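Ticket: Subtitles drift on the sequel but fine on the first film
Product: Drulico (home film player)
Opened by: Damilola Omoregie
Opened: 11/22/20
Status: Closed

Hello again, me with the film nights. I run a little weekly thing for friends where we watch an original and then whatever follow-up it got years later, and this month it's Brollemitz and then Brollemitz 2. I keep everything in Drulico on the old laptop and put it through the telly.

The first film plays beautifully. The second one starts fine, but the subtitles slip further and further behind, and by the big harbour chase they're a good 4 seconds late. You get the villain falling off the crane and then, after a pause, the line he was shouting before he fell. It rather ruins it! Halima Iyamu needs the subtitles to follow along, so I can't just switch them off and hope. 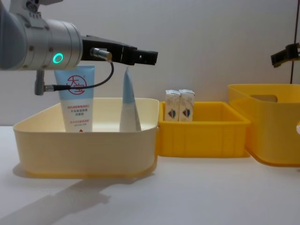

3 min read

What I've tried so far, in no particular order (well, roughly the order I got cross in):

Restarted Drulico. No change.

Restarted the laptop. No change, and it wanted to do updates, so that was my tea gone cold.

Deleted the subtitle file and fetched it again from inside the app. Same drift.

Used the delay slider under Playback. I set it to minus 1000 and the opening scene was then too early. At minus 2000 the middle of the film was nearly right and both ends were wrong. So a fixed delay is no good to me, the gap keeps growing.

Played the same film on Modupe Sani's tablet with the same subtitle file. Same drift there, which I think lets my laptop off the hook.

Reply from Olumide Fashola, support
Thanks Damilola, that's really useful. A gap that grows from start to finish nearly always means the subtitles were timed for a different version of the film. Could you go to Film Info, then Details, and tell me the running time and the frame rate? And is it the cinema cut or the longer one?

My reply
Right, found it. It says 25 frames a second, and it's the cinema cut. The subtitle file has a note at the top saying it was made for 23.976, whatever that means. I got the film on the disc Ugwu put out, if that matters. I didn't know there was a longer cut, by the way – is it any better? I've heard the director wanted Gulow back for the ending and the studio said no, and I'd watch another 20 minutes for that.
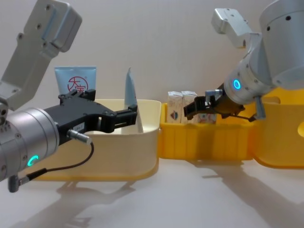

Anyway, I had a poke about while I was waiting and there's a setting called Match Subtitle Speed, under Advanced, which was off. I didn't want to touch it without asking, having once lost my whole watched list by pressing something called Tidy.

Reply from Olumide Fashola, support
That's the one. Turn on Match Subtitle Speed, put the delay slider back to zero (important, or you'll be out by whatever you left it on), then close the film and open it again. It'll stretch or squeeze the timings to fit your copy. Can't help on the longer cut, I'm afraid, but Modupe Shehu on our team has seen it and says the ending is worth it.

My reply
Did all that. First go it was still wrong, and that was me, I'd left the slider on minus 2000. Put it to zero, opened the film again, and the words are landing with the mouths all the way through. I skipped to the harbour, then the wedding, then the very last scene, and they're spot on in all of them.

One small moan while I've got you. The setting goes back to off when I open a different film, so I'll have to remember it each time. Could it stick per film? Part three's been announced with another new writer, and I'll be doing the whole lot again when that's out.

Reply from Olumide Fashola, support
Glad it's sorted. I've passed on the request for it to be remembered per film. Closing this one, but reply here if the drift comes back and it'll reopen.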